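Review: Clikar two-arm kit, after a season with a student club

2 May 2026

Our club bought the Clikar two-arm kit in October for the service robotics event run by Ralleveo. We are a student club with 14 members, most of them in their first or second year, and we had only worked with wheeled robots before. This review covers what we liked, what we didn't, and whether I would buy it again for a team like ours.

The kit comes as two arms, two parallel grippers, a wrist camera for each side and a box of cables. The mounting stand is sold separately, and the product page doesn't make that clear. We built our own stand in the school shop, and it works fine.

Setup

Assembly took us two evenings. The printed guide is good up to the point where you connect the second arm, and then it skips the step where you give each arm its own address. We lost most of the first evening to that. The answer is in the online version of the guide, so use that one from the start.

Calibration is run from a laptop and is easy enough that new members can do it after watching it once. You do need to repeat it whenever the stand is moved. We travel with ours, so we do it a lot.

Software

The control software is called Flendus. It records a person steering the arms, lets you trim the recording and plays it back or sends it out for training. Trimming is the best part. Starting a new take is slow, and the program asks you to confirm the file name every time, even if you haven't changed it. We recorded 63 takes for the first task and everyone was tired of that window by the end.

It crashed on us 27 times over the season, always while saving. The recording was still there after a restart in every case, so we lost time but no data.

Working with clothes

Our task for the event was shirts and hangers on a hotel bed. The club had trained on plain T-shirts on a table, and a bed is harder. The surface gives when a gripper pushes down on it, so the heights we used on the table had to be set again. A button-up shirt is also a different job from a T-shirt. The collar folds over on itself, and the open front means there are two loose edges to keep track of.

The grippers hold thin fabric well. Hangers are harder, especially pale ones on white sheets, and I would suggest practicing with a dark hanger first. The cables are the weak point of the whole kit. They are long enough, but they hang in loops near the gripper, and you have to plan your moves so that fabric doesn't catch on them. A few clips in the box would have helped.

Shirt and hanger work on the bed: 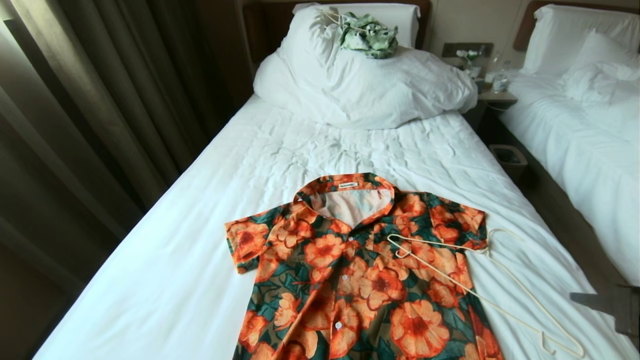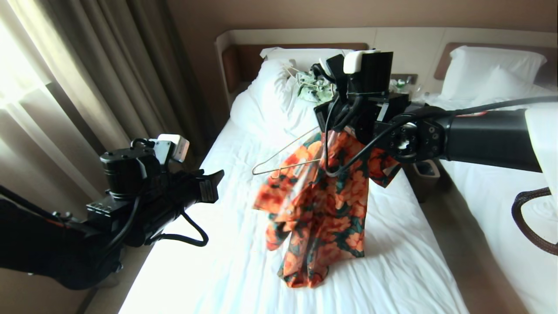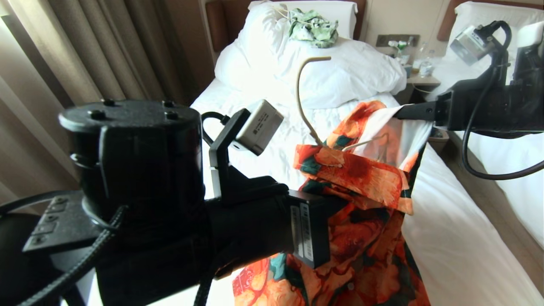

Price and support

The kit cost us most of our yearly budget. We bought it through Grímsdóttir, who were slower to ship than they had promised but answered every email we sent. One gripper had a stiff jaw when it arrived and they replaced it without asking for the old one back first. Spare fingers are cheap. Spare cameras are not, and you should keep the covers on in transport.

Would I buy it again? For a club that wants to work with cloth or household objects, yes. For a club that only wants to stack blocks, a single arm would do and would leave money for other things. If you order, get the stand bolts at the same time, as the size is hard to find in a regular hardware store.

Rating: 4 out of 5. I took off a point for the cables and the save crashes.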